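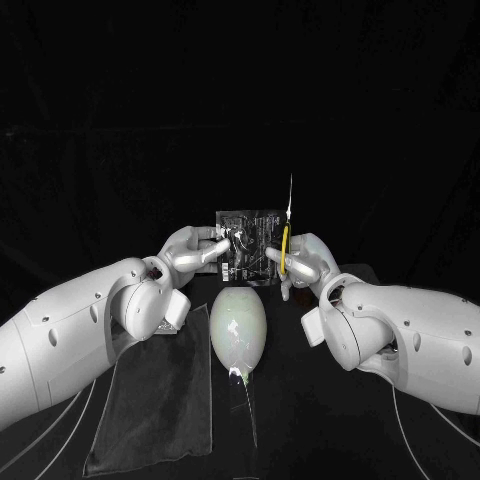
The packet, with its label and all that tiny print.

I have a drawer in my kitchen that my sister calls the Museum of Small Packets. Balloons, birthday candles, spare buttons, seeds from three summers ago, a sewing kit from a hotel in Reltmont that I have never once opened. Every September I promise myself I'll use things up, and this year I started with the balloons, mostly because I had a niece turning 7 and a dining room with very high ceilings.

First, the packets themselves. I love a clear plastic packet (I know, I know, the planet) because you can see what's in it without tearing into anything. What I don't love is the printing. So many lines of it, so small, and on shiny plastic too! Under my kitchen light all I get is glare. My advice is to hold it flat with one finger against the front and tilt it until the shine slides off the words. And if there are diagrams, read those first and the sentences second.

I called Elba Herrera about all this. She has been dressing parties out of a narrow shop called Henao for 19 years and she talks about balloons the way other people talk about wine. "Small ones," she told me. "Everybody buys big. Small ones look like fruit." For one wedding she tied up 684 of them, every one a green you could barely call green, and the bride's grandmother asked if they were pears.

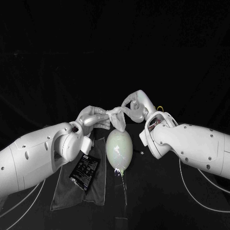 Pale green and egg-shaped, under a pinch of white tissue.

I understood the grandmother completely once I'd met that color. It's hardly there at all, somewhere between mint and the inside of a cucumber, and next to plain white tissue it looks even softer. Tissue is Elba's other great love. She keeps a stack by the register and bunches it above a balloon so it flares out like a collar — no two alike, and she never smooths the creases. I tried ironing mine. Don't iron yours!

My own table took most of an afternoon. I put everything on a dark cloth, which I'd recommend to anyone, as clear plastic and pale rubber vanish completely on a white one. (I lost a strip of clear plastic on a black cloth too, so maybe I just lose things.) 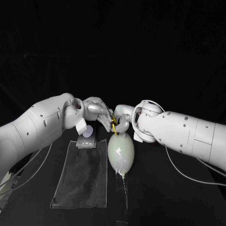 A bit of yellow up top, clear plastic trailing down to the table.

Then there's color, and I've come around to using one loud thing per table. Yellow is mine. A yellow loop, a yellow ribbon, a yellow napkin if that's all you've got, sitting right up against something pale. I hung 67 little balloons over the dining table in the end, and my niece went straight for the one with the yellow ribbon and wouldn't let go of it through dinner, cake or bath.

The hotel sewing kit is still in the drawer.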